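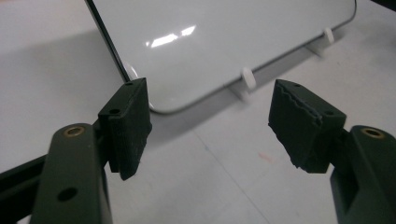 Drumstead dry-wipe board, 900 mm, gloss white

Reviewed by Maham Baloch

I bought this board for a small workroom where the job list changes several times a day. It replaced an older Thakur board whose surface had gone grey and would no longer wipe clean. The Drumstead is the gloss version with rounded corners. A matt version is sold as well, and I have not tried it.

What arrives

The board comes flat between two sheets of card with a bag of screws, wall plugs and a folded instruction sheet. There is no pen tray and no pen. The sheet gives the fixing centres but leaves out the drill size, which for the supplied plugs is 6 mm. I checked one plug in an offcut first and it gripped properly.

Writing surface

I used it with ordinary bullet-tip pens from Iditz and a chisel-tip set from Drarkeo. Both write evenly, with no beading at the start of a stroke. Fresh marks come off with a dry cloth in one pass. Black left on for a month needed a damp cloth and a second wipe, and red left a faint trace until I used a cleaning spray. The old Thakur was never as good as this, even when new.

The panel is flat across the middle. Laid face down on a bench, it rocks very slightly at one corner. The rock goes once the screws are in.

Glare

Gloss is the main drawback. With overhead tube lights the surface throws back a bright reflection, and writing underneath it is hard to read from a chair. Tilting the board moves the reflection but does not remove it. On the wall, I ended up with the centre 40 cm lower than I had planned, which put the worst of it above the part we write on. In a room with windows on one side only, I would hang it on the window wall. Anyone fixing it directly opposite a window should look at the matt one.

Edges and corners

The rounded corners are a sensible choice for a board that gets carried about. Mine has been propped on the floor, leaned against a bench and moved between rooms - the corners show no chips so far. The edges have held up less well, with a light scuff where the board rested on concrete. It does not catch on a sleeve or a cloth.

Propping it up

Ehsan Naqvi, who shares the workroom, prefers it loose so that he can take it to the bench. It is light enough to lift with one hand, but it slides on a smooth floor unless something is put against the bottom edge. A strip of rubber would cure this. Drumstead sells a folding stand separately; at more than 2 thirds of the price of the board I have left it alone.

Instructions: poor. Surface: very good. Fixings: adequate for masonry, and I would use different ones for plasterboard.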